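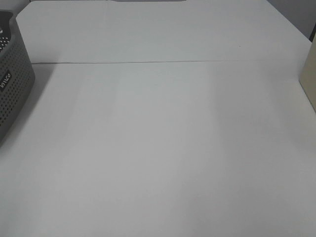

通敦姆(Tundum),2021年1月1日

通敦姆站货场及站内信号设备的管辖权自今日零时起移交库马洛(Khumalo)支线运营处,原由兰达利斯(Randalis)石灰厂自行管理的专用线同时并入支线统一调度。移交完成后,通敦姆站由无人值守的会让点改列为有调车作业的中间站,站名、站码和里程标均不变更。旅客列车仍不在该站停靠。

通敦姆是库马洛支线中段的一处居民点,最近一次人口登记时有居民1,489人。居民点分为南北两部分,以铁路为界,北侧为住宅和学校,南侧为石灰厂、货场和一处已停用的粮仓。支线在此处由西向东通过,站内设正线一股、会让线一股、货物线两股,另有一股尽头线通往粮仓。粮仓停用后,尽头线只用于临时停放养路机械。

此次移交涉及的专用线全长4公里,自站场东端道岔引出,沿河谷南侧上行至石灰厂装车点。线路建成时由厂方出资,道床、轨枕和钢轨的养护也一直由厂方承担。由于专用线与会让线共用东端咽喉,厂方机车每次出入站场都要占用正线进路,须由库马洛调度所以电话方式逐次给予许可。许可由厂方值班员抄录在登记簿上,复诵无误后方可动车。支线运营处在移交说明中称,这一办法在车流较少时能够满足需要,在装车集中的时段则使正线列车在相邻车站等候,等候时间计入列车晚点,但不计入专用线的作业时间,两方的统计长期对不上。

运营处工务主管约翰内斯·马西莱拉(Johannes Masilela)在书面答复中说:“分界点原来设在道岔辙叉后方,道岔本身归我们,辙叉后的第一根轨枕归厂方。养护时两边各做各的,高低和方向很难做到一致。现在分界点移到装车点大门,整条线按同一标准检查。”

按照新的分界办法,装车点大门以内的轨道、地磅、装车漏斗和照明仍由石灰厂管理;大门以外的轨道、排水沟、涵洞、道口和信号设备归运营处。大门本身归厂方,门上的闭锁装置归运营处,门未开启到位时,专用线末端的脱轨器不能解除。门的开启状态由接点送至站内信号室,值班员不需要再以电话确认。

会让线延长工程与移交同步投入使用。会让线向西延长300米,西端道岔随之外移,原道岔位置改铺普通轨。延长前,石灰列车在会让线内停车时尾部越过警冲标,对向列车不能通过,只能安排石灰列车走正线、对向列车进会让线。对向列车因此要以道岔侧向限速通过,并在出站后重新加速,上坡方向的重载列车受影响最大。延长后,由21辆敞车组成的石灰列车可以全列停入会让线,编组不需要拆分,正线列车可按直向速度通过。

工程利用原有路基,只在西端拓宽了一段路肩。该段路肩外侧为填方,土质含黏土较多,施工时先挖除表层,再分层填入碎石并压实,坡脚加设片石护道。排水方向由原来的单侧改为双侧,新设的侧沟在西端涵洞处汇入既有沟渠。工务部门在验收记录中列出两处待处理事项:一是新铺道砟在列车通过后仍有沉落,需在通车后的第一个养护周期内复捣;二是涵洞出口处的旧护墙有竖向裂缝,暂不影响使用,已设观测标记。第二项排入三月的检查计划,届时如裂缝宽度有发展,将拆除重砌。

道岔外移后,西端的进站信号机也相应向外移设,信号机与道岔尖轨之间的距离维持原规定。新的位置处在一条缓曲线的内侧,机车乘务员由西侧驶来时,前方视线被路堑边坡遮挡一段,因此在更靠外的位置增设了预告信号。预告信号与进站信号机联动,进站信号关闭时显示注意。增设预告信号前曾比较过削坡方案,削坡需要征用边坡上方的一块牧地,工期较长,没有采用。

站内联锁设备由特鲁毛(Trumau)信号厂供货,为继电式,与支线上其余各站制式相同。原有控制台保留,盘面上新增专用线进路的表示灯和按钮,预告信号的表示灯列在西端一侧。厂方原有的两处手扳道岔改为电动,转辙机装在线路外侧,维修人员不必站在两股轨道之间作业。手摇把保留在信号室内,加锁并编号,取用须登记。停电时由蓄电池供电,蓄电池失效时转入人工办理,程序按支线现行规则执行,没有为通敦姆单独制定补充条款。

在制式选择上,运营处曾考虑过采用电子联锁。比选文件中列出的理由包括备件通用、维修人员已有培训、以及支线沿线电缆尚未更换。文件还提到,电子设备对机房温度有要求,通敦姆站信号室为砖砌平房,夏季室温偏高,如采用电子设备须加装空调并另引一路电源。最终方案仍为继电式,信号室只做了屋面防水和电缆入口的封堵。

站场南侧的平交道口是居民意见较为集中的一处。道口位于东端咽喉以外,是北侧住宅通往石灰厂的主要通路,上下班时段行人和自行车较多。过去专用线调车时,机车往往停在道口附近等候许可,栏杆长时间处于放下状态。调度方式改变后,调车进路可以在机车到达道口前预先办妥,栏杆只在机车接近时放下,机车出清后即行抬起。道口的接近区段按调车和列车两种情形分别设置,列车方向的接近区段较长,调车方向较短,两者不会同时起作用。

道口铺面同时更换。旧铺面为木板,板缝较宽,自行车轮容易陷入;新铺面为混凝土板,轨道内侧留出轮缘槽,外侧与路面找平。人行部分单独铺设,与车行部分之间以路缘分开。道口照明接入站场电源,由光控开关控制。居民点代表提出的另一项要求,即在粮仓以西再设一处人行道口,没有列入本次工程。运营处的答复是,该处位于延长后的会让线范围内,石灰列车停车时将阻断通路,平交方式不具备条件,立体通道需要另行立项。

石灰厂方面,装车作业的组织方式随之调整。以往厂方机车将空车分批牵引至装车点,装满后再分批推回货物线,在站内集结成列后由支线机车挂走。移交后,支线机车可将空车整列送入专用线,厂方机车只在大门以内移动车辆。整列送入以推进方式进行,前端须有调车员引导,并使用无线电与司机保持联系;联络中断时司机应立即停车。专用线上行坡度较大,雨后轨面粘着条件不良时,允许分两次送入,由调车员与值班员商定,并在运转日志中注明原因。

重车下行的制动要求也作了规定。全列在装车点连挂完毕后须做一次完全制动试验,风压稳定后方可请求开放信号。下行途中限速不变,仍执行厂方原有的限速牌,待工务部门完成全线轨道检查后再研究是否提高。专用线中部有一座跨越溪沟的短桥,桥上为木枕,限制速度低于前后区段。该桥的检算资料由厂方移交,其中缺少桥台基础的图纸,运营处将在枯水时补测。

厂方移交的资料还包括历年轨枕更换记录、道岔检查簿和事故登记。据移交清单,轨枕更换记录按年装订,早期部分只记数量,不记位置,无法与现有里程对应。工务部门已重新为全线编设里程标,以东端道岔尖轨为起点向装车点递增,今后的养护记录一律以新里程为准。旧记录存档备查,不再换算。

人员方面,厂方原有的扳道和巡道人员可以选择转入运营处或留在厂内。转入人员须通过支线规则考试和信号显示辨认测试,未取得资格前在有资格人员监督下工作。通敦姆站恢复设置值班员岗位,值班室设在原站房东侧房间,西侧房间仍为工区料库。站房的候车部分早已封闭,此次没有改动,外墙粉刷也不在工程范围之内。

通敦姆站初设时为旅客乘降所,站台设在正线北侧,为土筑低站台,旁边有一间木棚。石灰厂投产后增设货物线,站房改为砖砌并迁到现址。其后客流逐年下降,旅客列车先是改为招呼停车,后来取消停靠,站台边缘的砌石部分拆去用于修补货物线挡墙。站名与居民点名称的写法曾一度不一致,铁路文件中多写一个字母,后来统一为现名。旧站名牌仍存于料库,未列入移交清单。

通敦姆南侧的粮仓尽头线,处理办法尚未确定。该线道岔仍在联锁之内,平时锁闭于正位,解锁须使用专用钥匙。养路机械今后可停放在会让线延长后腾出的货物线端部,尽头线的用途将进一步减少。运营处的意见是保留至下一次大修,届时与粮仓产权方商议拆除或移交。粮仓产权方没有对此提出书面意见。

在费用分担上,会让线延长、道岔外移和联锁改造由运营处承担,专用线手扳道岔改电动及大门闭锁装置由厂方承担,道口铺面由双方按协议分摊。协议没有公布具体金额。厂方此后不再负担专用线的日常养护,改按通过的车数缴纳线路使用费。空车与重车的费率不同,空车因厂方原因滞留超过规定时间的,另计占用费;因运营处调度安排造成的滞留不计。

双方设三个月过渡期。过渡期内,厂方原有的登记簿继续填写,与信号室的运转日志逐日核对,出现差异时以运转日志为准,并在登记簿上注明。三月底核对结束后,登记簿停用。厂方机车的检修仍在厂内进行,进入大门以外的线路须持有效的检查合格证,轮对和制动部分由运营处复检。现有两台机车中有一台尚未完成复检,在此之前只限于大门以内使用。

规则文本已于移交前下发到沿线各站。与通敦姆相邻的两站须在行车图表上更正会让线有效长,并删去关于石灰列车必须接入正线的附注。机车乘务员凭新版线路示意图运行,旧图自今日起作废。示意图中西端预告信号的位置以手写方式补入,正式印刷版待支线全线里程复核后一并出版。

临时限速方面,西端道岔及新延长区段目前按施工后的减速条件运行,减速牌设在两端,夜间带反光。工务部门每次复捣后测量轨道几何尺寸,合格后逐级恢复。正线直向的减速将先行取消,会让线的减速保留至沉落稳定。列车时刻暂不调整,仍按原图执行,因减速产生的时分由相邻区间的缓冲时间吸收。

沿线居民可在通敦姆站值班室查阅道口开闭时刻的说明。站场范围内禁止穿行,原先由住宅区通往货场的小路已在围栏处封闭,需绕行道口。围栏西段尚缺一段,材料到场后补装。

首页 | 地方 | 铁路与货运 | 工程公告 | 往期 | 联系编辑部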